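**Reupholster or replace? (long, sorry)**

**pouran_k** | 12/06/2019

My mother-in-law is giving up her big house and we've been offered furniture. The main thing is a Stalitz sofa from before I was born. Solid frame, weighs as much as a pony, fabric like a bus seat. The shop on our side of town wants 40 a yard for fabric before they even talk about labor. Meanwhile I can get a new Vadar two-seater delivered to my door for less than the whole job. My husband says keep it. My husband also says he'll do it himself, and he has never sewn on a button.

What would you do?

**Yenting_T**

Keep it. I had a Vadar. Three years in, the middle sagged so badly that guests rolled toward each other. Good for parties, I guess.

**makdaddy**

Disagree. People talk about old frames like they're cathedrals. I paid to have one redone and it's still a sofa nobody can nap on, because the seat is 8 inches too shallow for a human being. New fabric doesn't fix the shape. Sit on it for a whole movie before you spend a cent.

**Li-hua W.**

makdaddy is right about the movie test and wrong about everything else. You can have the foam changed when the cover comes off, and that changes how it sits more than you'd think. Ask for the foam price separately. Mine was 166 on top and worth it.

On color, go bolder than you feel like going. I picked oatmeal the first time and spent years apologizing to it with a lint roller.

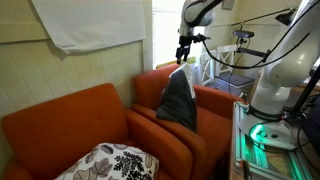
Anyway, get the big swatches, the ones you can drape over an arm, and leave them out for a week. Store lighting lies. The green I loved at the counter was the color of canned peas by the time I got it home.

**pouran_k**

OK, movie test done. I fell asleep before the bad guy showed up. Husband is counting this as a win.

**makdaddy**

Falling asleep sitting up is not comfort, that's age.

**Feng-yi**

Does the fabric have a rub count on it? If you have kids or a dog, look at that before the color. And skip the Skerkard velvet everyone is posting. Gorgeous for a month. Then it remembers every place you ever sat.

**Yenting_T**

I have the Skerkard velvet and it's fine?

**Feng-yi**

Do you have a dog?

**Yenting_T**

I have a fish.

**pouran_k**

No dog, two boys. So worse. I've asked for a second quote with foam, and told my husband he can do the throw pillows. He has ordered a 200 piece sewing kit. I'll report back when he's found the needles.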